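Keeping fabric storage baskets from going limp and smelling musty

Posted in Storage and Laundry

Nuria Kassa
I bought some soft fabric baskets last winter for a cupboard under the stairs. They hold hats, scarves, spare pillowcases and clothes the children are between sizes of. The cupboard is on an outside wall and has no vent. By December everything in there had a stale smell, and the sides of the baskets had started to sag inwards.

The label says sponge clean only. I have tried airing them in the kitchen for an afternoon and the smell came back within a couple of weeks. There is no mould that I can find on the fabric or on the wall. I would like to keep using them if possible, as I paid 410 kroner for the set and the plastic ones I have seen are too deep for the shelf. Can they be washed properly, and is there a way to stiffen them again?

Kiyoshi Iwasaki
It depends what is inside the walls. Press the side near the bottom. If it bends and keeps a crease, it is cardboard, and water will ruin it. If it springs back it is more likely plastic sheet or felt, and you can be less careful.

Striped cotton ones are common and the dark dye can run into the white, so test a damp white cloth on the inside of a seam first.
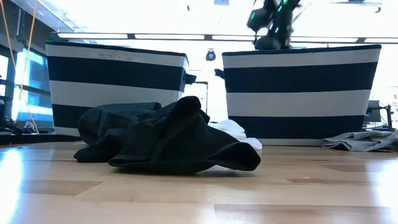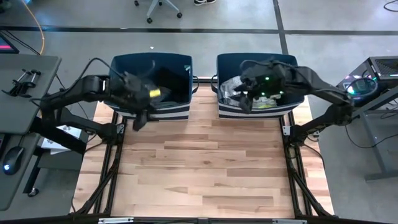
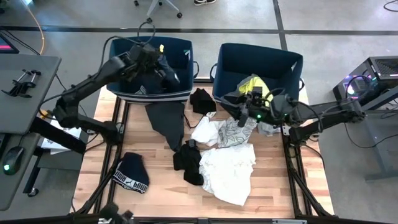
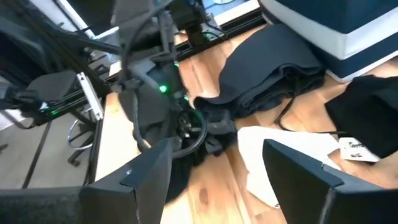
For cardboard ones, empty them and hoover the inside, including the corners. Sprinkle in bicarbonate of soda, roughly 200 grams for a large basket, and leave it overnight before hoovering it out. Then wipe the fabric with a cloth wrung out in warm water and a little white vinegar. Stand them on their sides somewhere with moving air until the base feels completely dry. An afternoon is too short. I give mine two full days.

Wash everything that was in them as well, even if it seems clean. Scarves hold the smell more than the basket does, and if you put them straight back you will be where you started.

For the sagging, cut a liner from corrugated plastic sheet, the sort used for estate agents' boards. Score it with a blunt knife at each corner so it folds, and make it a centimetre shorter than the basket. It slides in and you can take it out to wash.

The cupboard is the real trouble. Leave a gap of a few centimetres between the baskets and the outside wall, and put a cheap humidity meter in there for a week. If it stays above 65 per cent, cleaning the baskets will not last.

Marín
We had the same in our hall. Bought a Flollby moisture tub and it filled up in three weeks. Smell went. You do have to remember to empty it.

Trallari
Mine went in the washing machine at 30 and came out as a bag of porridge. Don't.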